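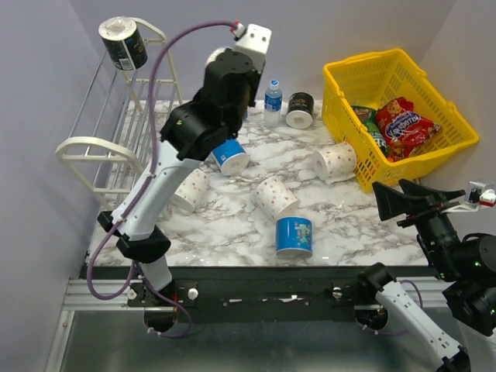
Radomir Mujić wants to know why I didn't just buy one arm and do it properly. He left that under my last post, along with a pretty long paragraph on how two arms means twice the calibration and four times the swearing. Fair! He's been right before, and he's probably right about the swearing.

But I want handoffs. One arm reaches for a roll, the other deals with the basket, and they don't knock each other's elbows off in the middle. That's the whole dream for the Trumari build (I name everything, sorry), and you can't get there with one arm no matter how nicely you tune it.

So, where are we? Both arms are bolted to the front rail, and I've moved the rack over to the left where the left arm has a fighting chance of reaching it. The purple cable is still looping all over the place. I keep meaning to clip it down, and then I want to try one more thing first, and then it's midnight.

Groceries are my favorite test objects by a mile. Paper rolls are rotten to grip if you come in at the wrong angle, and chip-type bags are worse, they squash and slide and the fingers close on nothing. My log from August is up to 3,814 attempts, and I've rewritten the grasp code 17 times, mostly after dinner.

Next job is the right wrist. I've got 19 spare screws in a jar and not one is the length I need, so that's an order to Rurnport tonight. Radomir, if you still have that old calibration script, send it over, I'll take it! And yes, I'll post the swearing totals.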